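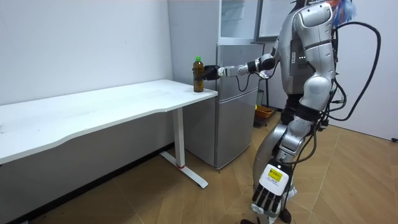

A bottle with a green cap on the white desk.

Joswood Orchard Project: progress report, April

Prepared by Saadet Erdem for the Skoltov Fund

Work since the last report has mainly been pruning, grafting and repairs to the pressing shed. The old trees on the north slope were left alone for many years and needed more cutting than we had planned. We have now finished three of the four rows. The last row will wait until next winter, as the sap is already rising.

We grafted 48 young trees on to rootstock supplied by Lanz. Most are local cooking apples, with a few perry pears at the wet end of the field. It is too early to say how many have taken. Rabbit guards are on all of them and the grass has been cleared from the bases.

Spending to date is £2947. Of this, £1370 went on the shed roof, which was more than the quote because two of the rafters had rotted. The remainder covers rootstock, guards, stakes and tool hire. We have not yet bought the second ladder and would like to carry that money over, if the fund agrees.

The Sunday pruning sessions went well – they were full apart from the one held in heavy rain. Several people who came to learn have gone on to prune trees in their own gardens. We were asked for a session on grafting as well and will run one next spring.

There has been one delay. The hedge along the Vustus side was due to be laid before the birds began nesting, but the contractor was ill and we missed the time for it. He has agreed to do the job in the autumn at the same price.

Over the next period we will water the new grafts, mow the paths and fit the shed door. We also need to settle where the bees will go. The beekeeper prefers the lower corner, but it floods, so we have offered the strip behind the shed. A full list of the varieties planted will come with the next report.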